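Foro Casa y Taller > Muebles y madera > ¿Aceite de cera dura en cajoneras pequeñas, sí o no?

tejo_68
Mensajes: 595
Publicado el 25 de julio de 2025

Abro hilo porque llevo semanas leyendo maravillas del aceite Protetti y no me creo ni la mitad. Según el bote, una mano y a vivir. Según mi cuñado, también, pero mi cuñado lo dice de todo. Quiero saber si alguien lo ha puesto en un mueble pequeño de uso diario y cómo está pasado un año. Lo mío es esto, madera clara con la veta bastante marcada: 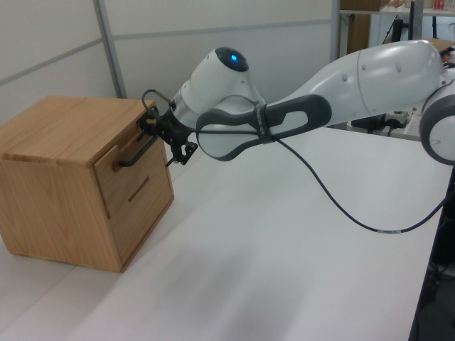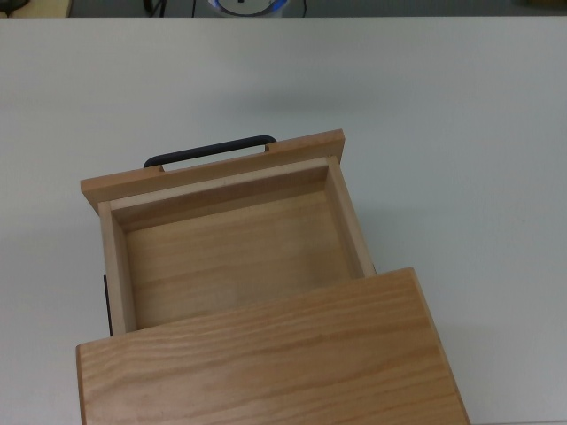

El vendedor me insistió en el barniz al agua de Avard, y casualmente era el más caro de la estantería. Me da miedo que amarillee y me da más miedo que quede con aspecto de plástico. ¿Experiencias reales, por favor? De folletos voy servido.

marisol_bcn
Yo puse Protetti en una mesilla en abril del año pasado. Bien hasta que alguien dejó un vaso. Cerco. Lijé, otra mano, y otro cerco a las dos semanas. Lo de "una mano" es para vitrinas.

Gubia
@marisol_bcn ¿Lo dejaste curar? Porque seco al tacto y curado son cosas distintas. Yo espero 11 días antes de apoyar nada y no he tenido un cerco en mi vida.

marisol_bcn
Esperé lo que dice el bote. Si hacen falta 11 días, que lo pongan en el bote.

Gubia
En la ficha técnica viene.

tejo_68
He mirado la ficha. Viene en letra minúscula y habla de "resistencia óptima", que puede significar cualquier cosa.

Nanami Sugiyama
Llevo años restaurando cajoneras y discrepo un poco de los dos. El aceite aguanta bien en frentes y laterales. En la tapa superior, donde se apoyan llaves, tazas y de todo, prefiero barniz mate en capas finas, lijando entre ellas con grano fino. Y los cajones por dentro, sin nada: el aceite encerrado huele a rancio durante meses. Cera en los cantos que rozan y listo.

tejo_68
¿Dos acabados en el mismo mueble? ¿No canta la diferencia?

Nanami Sugiyama
Si el barniz es mate de verdad, poco. Haz una prueba en la trasera con los dos y míralos a la luz de la ventana.

pepe_lijas
Tanto debate por una cajonera. Goma laca como toda la vida y punto.

Gubia
Goma laca y cercos blancos al primer café, sí.

pepe_lijas
Mi abuela tenía una cómoda con goma laca y ahí sigue.

marisol_bcn
Las abuelas usaban tapete, Pepe.

hunusis_fan
Mirad el aceite de Hunusis, resiste 1,000 ciclos de frotado, lo pone en su web. Cambió mi vida.

tejo_68
¿Frotado con qué, con un dedo? Usuario con un solo mensaje y el nombre de la marca en el nick... en fin.

Gubia
Reportado.

tejo_68
Haré la prueba en la trasera con el Protetti y con un resto de barniz Hayashi mate que tengo abierto, a ver si no está hecho una piedra. Sigo sin fiarme de ninguno. Si alguno sobrevive a una taza de café lo cuento por aquí.

marisol_bcn
Deja la taza toda la noche, que si no no vale.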